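Mar 30, 2019

ok so I've been promising a thread on the Great Round Table Wipe Down of the Konimham office and I finally have a minute, so here we go 🧵

2/ background: we moved in upstairs back in January and inherited a bunch of furniture from whoever had the floor before. Most of it is fine. Some of it is extremely not fine. The filing cabinet that only opens if you kick it, for instance (still here, still getting kicked)

3/ but the TABLE. The table is lovely. Round, wood, sort of honey colored, really light grain. I would have it in my kitchen tomorrow if I could get it down the stairs. I looked up a similar one secondhand at Srithong and they wanted 1,425 for it. For a table!! I closed the tab

4/ the trouble with a pretty table in a shared room is that everyone eats on it. Soup rings. Marker. A thing I thought was a knot in the wood for weeks and then it came off on my thumbnail. I still think about that

5/ so I got a bit obsessed. First attempt was the blue all-purpose stuff from under the sink and noooo. Streaks everywhere, and you only see them when the ceiling lights are on, so I felt great about it right up until somebody hit the switch

6/ second attempt, paper towels. They shed. Little white fuzz all over the wood, and then you need something else to get the fuzz off. Skip it

7/ what works on this one is just a plain soft yellow cloth, wrung out hard, a tiny drop of dish soap in the water, and going with the grain. And clear the stuff off first, don't be like me and try to wipe in a neat little circle around the greenery 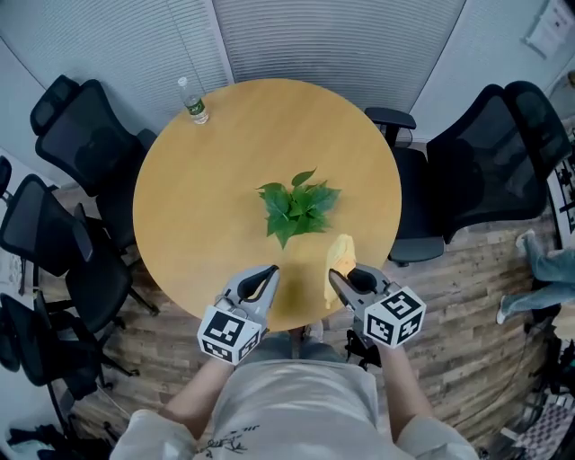 8/ the other half of it is drying. I used to skip that and let it air dry and I'm pretty sure that's how we got the cloudy patch by the wall side. Now I go over it again with a dry one right after, takes a minute, no cloudy patch number two so far

9/ a few people asked what cloth. It's nothing fancy! I got a big pack from Kudgate, 47 in the pack which is a weird number, and they've been through the wash a bunch and still feel ok. No fabric softener though, it makes them just push the water around

10/ chairs! We have the black mesh office ones and they're a whole separate headache. Crumbs go straight into the mesh and live there. I do the backs with a dry paintbrush (a clean one, from the art drawer) and the bases with whatever cloth is already past saving

11/ and please, if you have chairs on casters, turn one over and look at the wheels. I pulled so much hair out of one of ours that I had to go for a little walk

12/ there's also a yellow fabric one, which I love and which everybody fights over. Fabric is harder. I vacuum it with the brush attachment and dab at spots with cool water and otherwise leave it alone. Scrubbing made a fuzzy patch on my couch at home and I learned my lesson

13/ someone replied "just put a tablecloth on it" and I did think about it for one whole afternoon! But then you've got a tablecloth to wash, and it slides on a round top every time someone leans, and you can't see the wood, and the wood is the whole point

14/ coasters on the other hand, yes. I ordered cork ones from Cotard, the plain kind. Water bottles sweat way more than you'd think and people WILL park one near the edge and forget it until the next morning

15/ the room itself, since you asked: white walls, white ceiling, a long run of glass with blinds. The glass shows every fingerprint. I've made my peace with doing the door panel and leaving the rest until it bothers me, and so far it has bothered me once

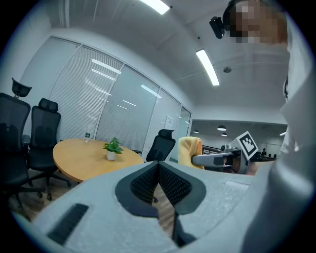

The meeting room, round table and all, with the blinds down.

16/ blinds tip while I'm on it: close them all the way, run a dry sock over your hand down the slats, flip them the other way, do it again. Old sock. You're not getting it back

17/ someone's also asking about oiling or waxing the top. I haven't dared. I don't know what finish is on it and I'd be sick if it went sticky. If you know how to tell without wrecking a corner, my replies are open, talk to me like I'm five

18/ next up is the kitchenette, where there's a toaster I'm scared of. Will report back once I've found the crumb tray, if it has one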